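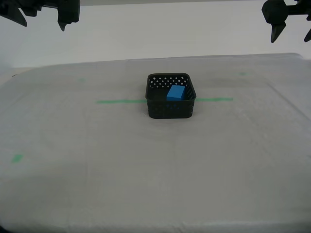
A small perforated basket, the kind that holds a drawer together.

The cheapest thing in my kitchen is a black plastic basket, and I love it more than the stand mixer. It holds the tea towels. Before the basket we had a tea towel drawer, which really meant a drawer of tea towels, birthday candles, a bike key and half a ball of string. Now everything with a hem lives in one spot and I can find the string!

Small baskets are having a lovely moment. When Trokard opened its storage aisle in September, I went in for one pantry tub and came out with six (and a very full bus seat on the way home). The Lokden range is the one I keep going back to, mostly because the sizes sit side by side on a standard shelf without that maddening gap at the end where packets of yeast go to die.

Readers clearly feel the same way. We asked for your storage habits and 893 of you wrote back, many with measurements, a few with floor plans. The bathroom cupboard was the most dreaded spot in the house by a mile. The favourite was the fridge door, where one reader in Clekance keeps 13 kinds of mustard in a row, sorted by colour.

So where to start? Pick one drawer and empty it onto the bed. Put back whatever you used this month and leave the rest out overnight. Measure the drawer at the bottom as well as the top, as plenty of them taper, and then go shopping with the tape still in your pocket.

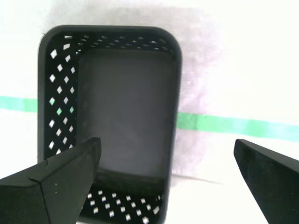
Diamond-shaped holes in the side of a black basket.

I'm a big fan of holes. Solid tubs look smart, but onions and potatoes like moving air, and so do damp face washers and kids' bath toys. An open weave or a punched wall also lets you peek at what's inside, so you can skip the labels if your handwriting is as bad as mine.

Colour is up to you. The Gounder catalogue runs to 100 pages and has a gorgeous mustard yellow, though I've stuck with black in the kitchen and saved the bright ones for the laundry, where the pegs have finally been given a home of their own.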